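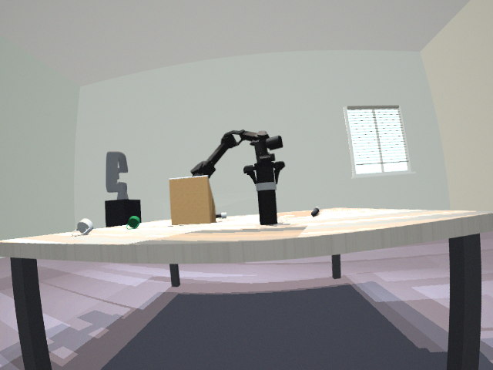
Progress report to the Flalberg fund, Jun 19, 2020
Project: Firnthorpe (teaching an arm by remote control)
Prepared by Nullside

In this period we moved all teaching into the simulator. The operator guides the arm by remote control, brings the gripper to the top of the tall black container, and closes the two fingers near the grey band. We record the full path of each attempt, including the bad ones.

We recorded 68 attempts on the container task. Of these, 17 were rejected in review, and 11 of the rejected ones had the same cause: the operator came down too fast and touched the container with one finger first. We have now limited the speed of the last part of the movement. Operators say it feels slow, but they accept it.

The mugs are not yet part of the recorded work. A mug lying on its side needs a different approach of the gripper, and we want to finish the upright container before.

One delay must be reported. The hand controller from Chiang arrived 2 weeks late, so the first attempts were made with the keyboard - these are kept in a separate folder and are not in the numbers given here.

For July we plan to train the first model on the accepted attempts and to start recording with the green mug. We ask for no change of the budget.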